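Cosimo Grasso

Okay, small thread about plates, because I have spent most of September thinking about plates and somebody else should have to hear it.

Background: we moved the snack corner at work from the shelf by the printers over to the white tables. More elbow room, more light, and way more crumbs on the carpet (sorry, carpet).

The old setup was a big Bustela mixing bowl that everybody dug around in. You'd go in for crackers and come out with a tea bag. I put up with it for 17 months and then I snapped and went plate shopping on my lunch break.

First stop was the secondhand place on Cedham Street. They had a stack of 8 cream ones with a gold edge, very grandma, and I loved them. Then I flipped one over and it said no dishwasher. Put them right back.

Second stop was Grerberg, where I found the teal one. Five dollars! Raised rings all the way around the rim, flat in the middle, and a shine on it that makes even a sad snack look like somebody planned it.

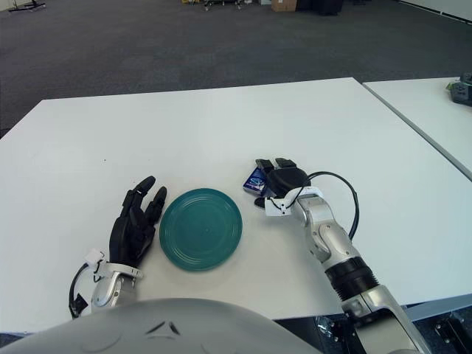
Teal plate on the white table, little blue packet just over it. I'm so into this color.

Things I've learned about serving snacks on a plate: flat center good. Packets lie down nicely and you can read what you're picking up. Round stuff still rolls until it hits the rings, so grapes are fine but I wouldn't push it with cherry tomatoes.

Also, white tables show everything. I wipe ours down at 5 with a damp cloth and there's always a coffee ring I missed - usually right along the seam where the two tables meet. If you have a trick for seams, please tell me. I've tried a toothbrush and it was nearly an hour of my life.

Asfaw has the same sort of plate in mustard for 19 dollars and I keep opening the tab and closing it again. Teal and mustard together, yes or no? I'm leaning yes.

Will report back if I cave. Meanwhile the mixing bowl is home with me and it's full of onions.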